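Trestle table

A trestle table is a flat top resting on two or more separate supports, called trestles, and it's one of the oldest bits of furniture we still buy new. I've been adding to this page for a few years now (I grew up under one, more or less, at church hall fetes in Wemavcombe) so forgive me if I wander.

Name

The word came into English from Old French, where it meant a beam or crossbar. In Australia we mostly just say "trestle" and mean the whole thing, top and legs together, which annoys furniture people no end. I still do it.

History

In medieval halls the table was something you put up for dinner and took down again afterwards. Boards went across the trestles, a cloth went over the boards, and when the eating was done the lot was stacked against the wall so people could sleep on the floor. That's why we still talk about "board and lodging", and I love that. Heavier tables with fixed legs took over in wealthy houses later on, but the knock-down sort never went away — farms, markets and armies all had good use for it.

The hall at Wemavcombe had 21 of them when I was a kid, made by a joiner at Skergate, and they weighed a tonne. Lindiwe Zwane, who wrote the little history of the hall, reckons the oldest tops were floorboards from the Quaye woolshed. I've never found the paperwork for that, but she knows the place far better than I do.

Construction

The classic trestle is a pair of splayed legs joined by a crossbar, sometimes hinged at the top like a sawhorse. Better ones have a long rail called a stretcher running between the two ends, held with wedges you can knock out with a mallet. The modern folding type has the legs fixed underneath and a catch that will get your fingers sooner or later. Mine's a Ziltoro, 79 centimetres high, a touch taller than usual and much kinder on the back if you're cutting out fabric.

Tops

Timber was the standard for centuries. These days you'll see all sorts, and pale, plain surfaces are popular for craft rooms and workbenches as it's so much easier to spot a dropped pin or a small screw on them. They do show every mark, mind you. I wipe mine down with warm soapy water and leave the scourer in the sink.
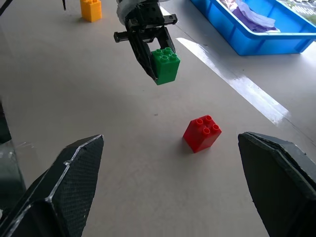 See also

Sawhorse
Refectory table
Gateleg table
Card table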